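News > Buildings and rooms > Clostley

Print this page | E-mail this page

Table tops at Clostley to be cleaned and seams refilled

Work on the two-panel tables at Clostley will start in March, when the first tops are taken through a new cleaning and seam-filling routine agreed with the joinery firm Paulauskas. There are 19 tables in the building, all supplied by Plamholm as part of the same order, and all have a matte beige surface made up of a near panel and a far panel. The tables will stay in use during the work apart from the times given below.

The work covers the top faces, the seam between the panels and the levelling of the two panels against each other. Legs, rails and fixings under the tops were checked last autumn and are not included. Nothing is being replaced unless a panel fails the level check, and a stock of spare panels is already held on site for that case.

Conceição Matos, who runs the furniture and fittings side at Clostley, set out the scope in a note sent to room users on Friday. The note says that most of the marks reported on the tops are surface marks and that earlier attempts to remove them had been uneven. "We had several people cleaning the same tops with several different products," she writes. "Some of those leave a film, and a matte surface holds dirt on top of the film. The first job is to get back to the bare surface and see what is left."

Marks found in the survey

Each top was looked over in daylight and again under a hand lamp held low to the surface. Marks were entered on a plan of the table under one of three headings: smudge, speck or cut. A smudge is any grey or brown patch with a soft edge. A speck is a small dark point, whether it is on the surface or in it. A cut is anything a fingernail catches on.

Smudges were by far the most common entry. They were mostly on the near panel, where arms, tools and containers are moved back and forth, and were much less common on the far panel. Specks were found on both. Cuts were confined to a handful of tables, and most of them lie close to the outer edge. The survey did not try to say what had made each mark, and Matos says there is little to be gained from guessing at it now.

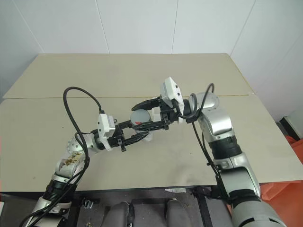

A cup at one of the two-panel tables. The near panel shows grey smudges and a few small dark specks.

Seams were recorded separately. On a sound table the join shows as a faint straight line and cannot be felt when a card is drawn across it. Where the card catches, the panels are no longer level. Where the corner of the card drops in, the filler has shrunk or come away. Both faults were found, the second more often than the first, and in a few cases both were present on the same table.

Cleaning method

The agreed cleaner is Flerkard in its plain form, diluted as for painted surfaces. It is put on with a well-wrung cloth, left for 5 minutes and wiped off with a second cloth and clean water. The strokes run parallel to the seam and never across it. A third cloth is used to dry the top, and the table is then left uncovered until the surface has an even look when seen from a low angle.

If a smudge is still visible after that, the same steps are repeated once. A smudge that survives two rounds is marked on the plan and left alone until Paulauskas has looked at it. Scouring pads, melamine sponges and cream cleaners are not to be used at any stage. Tests on an unused spare panel showed that a melamine sponge takes out light smudges very well, but it also polishes the surface, and the polished patch is easier to see than the smudge was.

Specks get a separate treatment. A soft plastic scraper is laid almost flat and pushed gently towards the speck. If the speck lifts, it was a deposit and the spot is wiped as before. If it does not lift, it is treated as being in the surface and no further attempt is made. Spot paint has been ruled out. Two pots of matching colour were tried on the spare panel and both dried with a slight sheen.

Cuts are left to the joinery firm. Shallow ones near the edge will be eased with a fine abrasive block and then sealed. Deeper ones will be filled with the same compound that is used in the seam.

Seam filling and levelling

Paulauskas will deal with the seams table by table. Old filler is drawn out with a hooked blade, the gap is vacuumed and the panel fixings are slackened from below. A straight bar is then clamped across the join and the fixings are tightened again in a set order, working from the middle outwards. Only when the card passes in both directions is the new filler put in.

The filler is a flexible compound tinted to the beige of the tops. It will be finished slightly below the surface, so the seam will remain visible as a thin line. Matos says that requests to hide the seam altogether were looked at and turned down — a filler brought up flush tends to be pushed out again as the panels move with the seasons, and it then forms a ridge.

Each table will be out of use for nearly three hours for levelling and filling. The compound can be wiped after that but should not have weight put on it until the next morning. A strip of paper tape will be laid along the seam to show which tables are at this stage, and it should be left in place until it is removed by the joiners.

Use of the tables afterwards

A short set of rules will be fixed to the underside flap of each table plan and is repeated here for users who do not see the plans.

Cups may stay on the tops, but should be set down on one panel or the other and not across the seam. Liquids that reach the seam should be blotted, not wiped, and the spill entered on the plan with the date. Rubber feet and mats are allowed if they are of the non-marking sort. Clamps need a pad on both faces. Tape other than paper tape should be taken up on the same day it is put down.

Anything heavy is to be lifted into place. Dragging is thought to account for a good share of the cuts, and possibly for some of the levelling faults as well, although the survey could not show that. Paulauskas has asked for a record of heavy items placed near the join so that the point can be checked at the next visit.

Daily cleaning goes back to a damp cloth and nothing else. Flerkard will be kept in the ground-floor store and signed out for the monthly clean. Bottles of other products now kept on windowsills and under sinks should be handed in at the store before the work begins. Unopened ones can be used on the kitchen floors.

Order of work

Tables by the windows will be done first, followed by those along the inner wall and then the remainder. The window tables had the widest seam gaps in the survey, and the firm wants to see how the new filler behaves there before going on with the rest. Should the compound shrink, the order will be stopped and a second filler, already on site, will be tried on one table only.

Cleaning will run ahead of the joinery by a day or so. Users are asked to clear the tops completely by 8 a.m. on the day shown for their table, including cups, trays and anything held in place with putty. Items still on a top at that time will be moved to the nearest shelf and tagged with the table number. The list of days will be posted beside the main stairs and sent out with the room bookings.

The plans drawn up in the survey will be kept and used again. Every table will be looked over with the hand lamp after the work and then twice a year, with new marks added in a second colour so that wear can be compared between one check and the next. Plamholm has asked for copies of the seam readings, which will be passed on without the notes on individual rooms.

Queries about a particular table should give its number and the panel concerned, near or far, and should go to Conceição Matos through the buildings desk. Reports of wet filler on clothing should go to the same desk. The compound comes off most fabrics with cold water while it is still soft.

Print this page | E-mail this page

We use cookies to remember your settings and to count visits to this site. By carrying on you accept their use. Change cookie settings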